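Nillcombe Field Notes: Plot Survey Data

Version 1.2, Jan 20, 2022

What this is

A set of ground cover counts from the meadow on the east side of Nillcombe. There are 628 records, one per square plot per visit. Visits started in September and the plots were placed along two lines, Arano and Drevley, named after the gates they start from.

Files

plots.csv holds one row per plot, with its line name and its distance from the gate in meters.
visits.csv holds the 628 counts.
species.csv maps the short codes to common names. The list has 70 codes, and a few of them cover a whole group (all sedges are SED).

How plots were laid out

Each line is 400 meters long. Plots were placed by tape measure from the gate post, and corners were marked with pegs. Where a peg went missing between visits, the plot was measured again from the gate and the visit row has repeg set to 1.
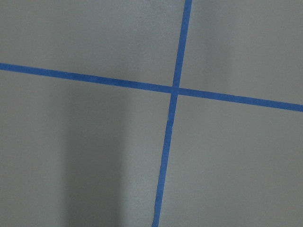 Cover is given as a percent for each species. Values in a plot can add up to more than 100 where plants overlap, so please don't rescale them. Bare ground has its own code, BAR. An empty cell means the species was not looked for on that visit. A zero means it was looked for and not found.

Known problems

Grasses on the Drevley line were keyed with the Pîrvu sheets and those on Arano with an older list. The codes were merged later, and GR3 and GR4 may be mixed up.
Two rows in visits.csv share the same id. Use the second one.

License

CC BY 4.0. Please cite the version number.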